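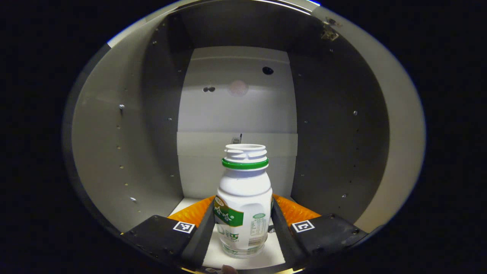 The orange pads at work on an open bottle with a green ring at the neck.

I have an opinion about orange pads, and I've been boring people with it since September, so now it's your turn.

The pads are the ribbed strips on the inside of our gripper fingers. We run a small setup at Bratelska — one hand-held gripper with a camera on it, a couple of boxed-in work areas, shelves of stuff to pick up — and I'm the one who looks after the gripper. I didn't exactly apply for that. I was standing closest to the toolbox the week we moved in, and I've had the hex keys ever since.

My opinion is that the pads should be treated like brake pads on a car. You look at them on a schedule, you swap them before they go bad, and you don't wait for somebody to complain. Most of the shops I've talked to do it the other way around. They spend a fortune on the camera, they fuss over the software, and then they run the one part that touches anything until it's as smooth as a dinner plate.

Think about what a plastic drink bottle asks of a pair of fingers. The sides curve away from you, and the printed part can be slicker than the bare plastic. With good ridges on both sides you close gently and you're done. With worn ridges on one side you squeeze harder to make up for it, and if there's no cap on the bottle, squeezing harder is a terrible plan. I've mopped that floor. It was a Sunday, too!

Our routine came from a lot of squabbling with a sister team over at Gitovach, who have the same gripper and very different habits. They change pads when a pad fails. I change mine every 2000 grips, both sides together, no matter how nice they look. For a while they called this wasteful, and sure, I do throw out pads that have some life in them (they go in a coffee can, and I'll admit I've fished a few back out). But a pad change takes me 12 minutes with the radio on. Chasing a mystery slip took us most of an afternoon once, and we went through the motor, the cable and the calibration before anyone ran a thumb down the left finger.

While the pads are off I do the rest of it. Screws first. The little ones on top of the fingers work themselves out a hair at a time, and you won't feel it until the finger has a wobble. I put a dot of paint across each head and the metal next to it, so I can tell at a glance if one has turned. Then I wipe the square markers with a dry cloth. Please don't use the blue spray on them. Gerka, who sold us our first sheet of markers, told us alcohol was fine, and maybe it was fine for theirs, but the ones we print ourselves smear if you so much as think about it. A smudged marker means the software is guessing how far apart the fingers are, and then all your nice new rubber doesn't count for much.

Now, the argument I hear against all this is that the fingers should be smart enough to cope. Cameras are good, the learning part is good, so let the system work out that its grip has gone soft and adjust. I get the appeal. I just don't like it. If you let the machine learn around a worn part, you've taught it something that stops being true the minute you fix the part. The folks at Chmielewska tried it that way, and after their pad change everything got grabbed like it owed them money.

There's one more check I'd push on anybody, and it costs nothing. After every change I try the gripper on two kinds of thing, something round and something flat. Bottles will forgive a finger that sits a little crooked, because a curve only touches you in a narrow strip anyway. Books won't. A book has a flat cover, and if one finger is tilted you get contact at one end of the pad and daylight at the other, and the book swings as it comes up. I stand a few side by side and go for one at the end of the row. If the neighbors come along for the ride, I loosen the finger and start over.
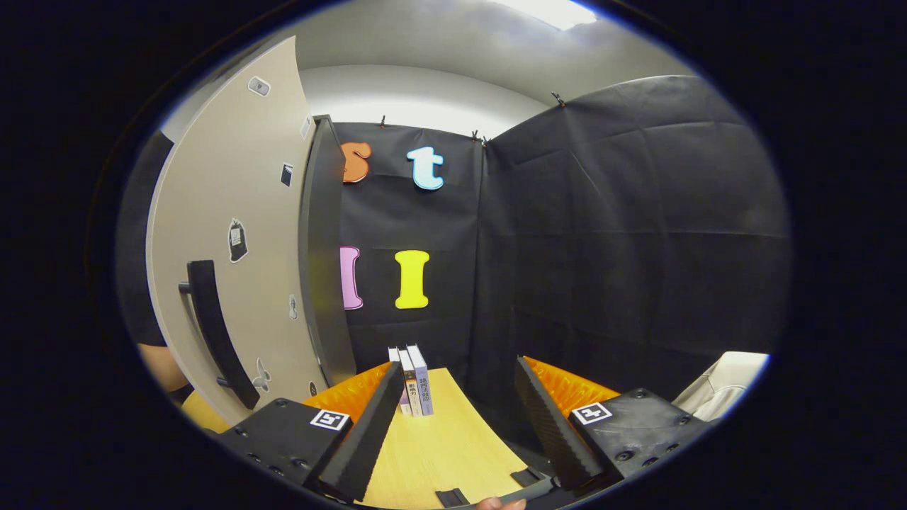

What I'd write on the wall

If I got to tape one sheet of paper above every bench, it would say to keep a log. Mine is a school notebook with 7 columns, and I only ever fill in 6 of them. Date, grips, left pad, right pad, screws, and then whatever I was grumbling about. The last column was supposed to be for temperature, and I gave up on that the first week. It still beats memory by a mile, and when the next person inherits the hex keys they'll at least know which finger likes to come loose. It's the left one.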